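Category: Home > Cushions & Pillows

Dasham Large Cushion, Cream 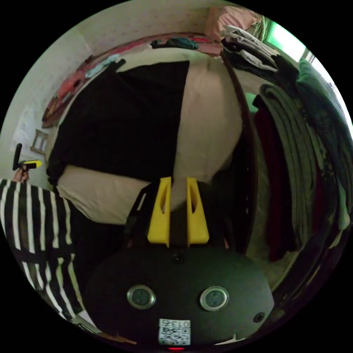 A generously filled cushion for a sofa, a bed or a reading corner. The cover is plain cream fabric and comes off for washing at home. Close the zipper before it goes in the machine, and let it dry flat.

Item no. 536
Weight: 2 lb
Covers sold separately: cream or black

Orders placed by 9 a.m. leave our Altamthorpe store the same day. For sets or trade orders, ask for Geeta Prajapati.

Malhotra Home, Altamthorpe | Contact | Returns | Back to top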